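# 9. What Does an Average Leave Out?

Most of us trust an average more than we should. A town is told that its typical household throws away less than it did, and the matter is taken as settled. This chapter asks you to be harder to please.
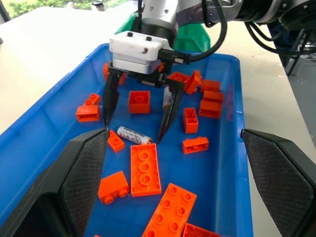
**Pirihi, Thursday, June 27, 2019**

The town council put out a short notice claiming that waste per home had fallen. It rested on a survey of 542 households. How were they picked? The notice didn't say. We later learned that people had signed up through a leaflet from Clemeo, the firm that empties the bins – and people who answer leaflets about rubbish may well be people who already care about it.
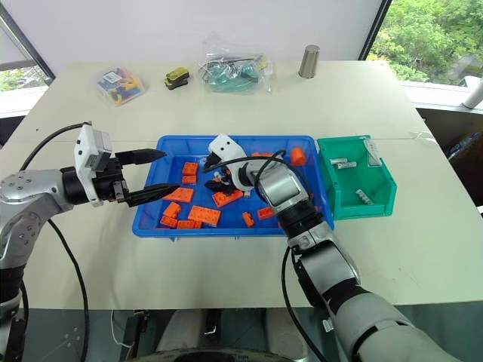 The neighbouring town of Vovico ran its own survey in October and found no change at all. It would be easy to say that one town was right and the other wrong. We doubt it. The two surveys used different questions, and only one of them weighed anything.

Before you read section 9.2, write down three things you would want to know about the Pirihi figure. Keep your list. You will need it for the exercise on page 3 of the workbook.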